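My novel got pulled from the Farkasden town library in the same week it finally sold a copy there. I'd like to thank both readers.

The complaint runs to 17 pages. The chapter it complains about runs to 9. I have never been edited this closely, and I've paid for editing.

The charge is "disrespect to a public office." The office in question is a fictional harbormaster who takes bribes in smoked eel. The real harbormaster has let it be known that he doesn't even like eel.

First hearing was this morning. Judit Somogyi, my lawyer, told me to wear a tie and say nothing. I managed the tie.

The prosecutor read my love scene out loud, in full, in the voice of a man returning a toaster. If that's what people think I wrote, fine me.
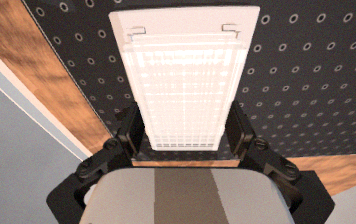

Bjartur Brøndum

Then the judge asked whether the eel was a metaphor. Judit stepped on my foot. I said it was an eel.

The most they can fine me is 2,000, which is a little more than the book has earned in six years. Dunda, my publisher, has offered to pay half, or to send me the unsold copies. I think they see these as the same offer.

Xuelian Shi covered the hearing for the local paper and got everything right except the title of the book. It's Pruvent. She has it as Prudent — a book I'd probably have been allowed to write.

A few of you asked whether you can still buy it. Yes, at Eskildsen on the square, behind the counter, next to the cigarettes. Sales are up. I'm told to be humble about this in front of the judge.

Next hearing is in December. Same tie. If you're coming, sit on the left, the radiator on the right side bangs whenever anyone says "literature."

Recent posts
Hjalti Bach on translating swear words for the stage
Reading list: small presses, large fines
Junpei Honda answers your questions about pen names
What the Farkasden library kept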